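Workbench > Interviews > Grippers

Two grippers, one loofah: Refilwe Shabalala on picking a hand
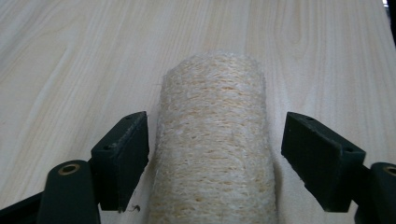 Why compare hand-held grippers on a loofah when there are perfectly good test blocks to be had? A test block has one correct grip and a loofah has dozens of mediocre ones, so the differences between two tools show up sooner.

Refilwe Shabalala has spent most of the spring finding those differences. She tests end effectors for Lorelside, a small outfit that advises people who are about to spend too much money on them, and the question on her bench was a narrow one: the Drevent or the Troltex. Both are squeezed by hand, both carry a camera, and both close two flat fingers on whatever has the bad luck to be between them.

"People want me to say one of them is garbage," she says. "It would make the report shorter. They're both fine. One of them is fine in a way that gives me a sore thumb."

That would be the Troltex. Its trigger is stiff for the first part of the pull and then gives way all at once, so the fingers tend to arrive before the operator has decided they should. With a wooden block this hardly matters. With a loofah the pads sink in, the fibers push back, and the person holding the thing has to guess how much of the squeeze is sponge and how much is spring.

"I had a nice theory that stiff would be better for soft objects," Shabalala says. "I wrote it down and everything. It's still in the notebook with a line through it."

The Drevent pulls evenly from start to finish, which she likes, and has a strap that she does not. "It was designed around a hand I have never met. I took it off in the first hour and I think it's in a drawer."

She logged 2745 grasps in all, split between the two tools, and she is a little defensive about the number. It was meant to be a round one. The loofah was joined by a bath brush, a rolled washcloth, a bar of soap still in its wrapper and a rubber duck that she dropped from the program early on because it squeaked and the people at the next bench had opinions.

What counted as a good grasp? Lift, hold, turn the wrist over, put it back down where it came from. She scored the put-back separately, after noticing that almost 100 of the early trials had been marked as successes even though the object ended up somewhere nobody had asked for it. "Loofahs roll," she says. "Also they catch. You open the fingers and it comes along for a bit, like a burr on a sock. I'd been calling that a pass. I was being generous, mostly to myself."

The catching turned out to depend more on the pads than on the gripper. Lorelside had bought replacement pads from Opoku in a softer compound, and for a week those went on both tools. Soft pads held the soap better and let go of the loofah worse. She swapped back to the stock ones, then swapped again when a colleague asked whether she had tightened the screws the same way on both sides. She had not.

"So that was a week," she says.

Cameras gave her less trouble. The Drevent looks down the fingers from farther back and takes in more of the table. The Troltex sits closer, and a big object can fill the view well before contact. If the recordings are going to train anything, she would take the wider one and put up with a smaller loofah. A customer who only cares about the last couple of inches might choose the other way, and she has stopped arguing with that customer.

Does she have a favorite? She says the Drevent, then spends some time taking it back. It costs more to repair. Its cable comes out on the side where her sleeve is. The Troltex has better documentation, in the sense that it has documentation.

"If you're doing an afternoon of this, get whichever one ships first," she says. "If you're doing it until June, try the trigger before you read the spec sheet. Do it fifty times in a row. Your hand will have a view."

The report recommends the Drevent with stock pads and takes eleven pages to do it. Page nine is about the strap. The next round moves both grippers onto an arm, where the trigger gets pulled by a motor and the sore thumb stops being a data point. Shabalala expects the ranking to change and has already been asked for a new table of contents.

The loofah is staying in the program. She has ordered two more, in case this one goes bald.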